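El planificador no encuentra trayectoria con la varilla junto a la cuña (simulación)
Foro Cerumitz > Planificación y control

pruiz_sim
Buenas. Tengo montada en simulación una mesa con el brazo, tres cubos, la cuña naranja, la varilla y la bandeja acanalada.

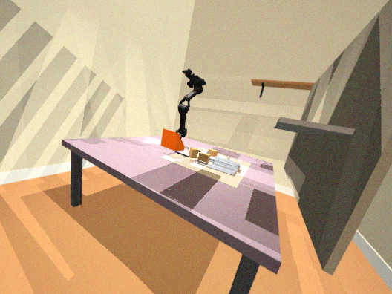
La tarea es coger la varilla y dejarla en una de las ranuras de la bandeja. Uso Provel 3 con el planificador por muestreo que trae de serie. Con los cubos no hay problema, pero con la varilla me falla el 70 % de las veces: agota las iteraciones y devuelve "sin solución". He subido el tiempo límite y no cambia casi nada. ¿Alguna idea?

kte_martin
¿Qué malla de colisión usas para la cuña? Si es la caja envolvente, te está ocupando todo el hueco que hay encima de la rampa.

pruiz_sim
La que genera el importador por defecto. No la he tocado.

kte_martin
Pues ahí lo tienes. El importador mete cajas a todo lo que no sea un cilindro o una esfera. Pásala a envolvente convexa, que para un prisma es exacta, y repite.

olmo77
No lo veo tan claro. La varilla está tumbada en diagonal y es muy fina, así que los dedos tienen que bajar casi hasta tocar la mesa. Yo miraría antes el margen de seguridad. Si lo tiene en un centímetro, la pose de agarre ya está en colisión y da igual qué malla tenga la cuña.

kte_martin
Si fuera el margen fallaría siempre, no el 70 %.

olmo77
No si muestrea varios agarres a lo largo de la varilla y con distinta inclinación. Alguno se salva. A mí me pasó igual en Zenddale con unas piezas planas.

gripper_malo
Pregunta tonta: ¿la bandeja también es convexa? Porque entonces las ranuras no existen para el comprobador y el fallo puede estar al soltar, no al coger.

pruiz_sim
He separado las dos fases y he lanzado 1.544 intentos con semilla distinta. Casi todos los fallos salen al coger, así que la bandeja no es lo principal, aunque sí, también estaba como caja. Con la cuña convexa mejora algo. Con el margen a 2 mm solo entre dedos y mesa mejora mucho más.

olmo77
Lo que decía. Deja el margen normal para el resto del brazo — con los eslabones no conviene apurar.

kte_martin
Vale, el margen pesaba más. Pero yo no dejaría 2 mm fijos si luego esto va a un robot real. Con el error de calibración te comes la mesa. Mejor desactivar el par dedos-mesa solo en los últimos centímetros y bajar con control de fuerza.

gripper_malo
El control de fuerza en Provel 3 va regular. En la rama de Nakajima hay un controlador de admitancia bastante más estable, pero hay que compilarlo aparte.

pruiz_sim
De momento se queda en simulación. Para la bandeja he hecho una descomposición convexa y ya aparecen las ranuras, aunque cada consulta de colisión tarda más. ¿Hay forma de usar la malla fina solo en la fase de colocación?

gripper_malo
Sí, con dos escenas de planificación y cambiando de una a otra al cerrar la pinza. Acuérdate de volver a adjuntar la varilla a la segunda, si no la atraviesa todo.

olmo77
Y pon el contacto permitido entre varilla y bandeja, que si no te rechazará la pose final.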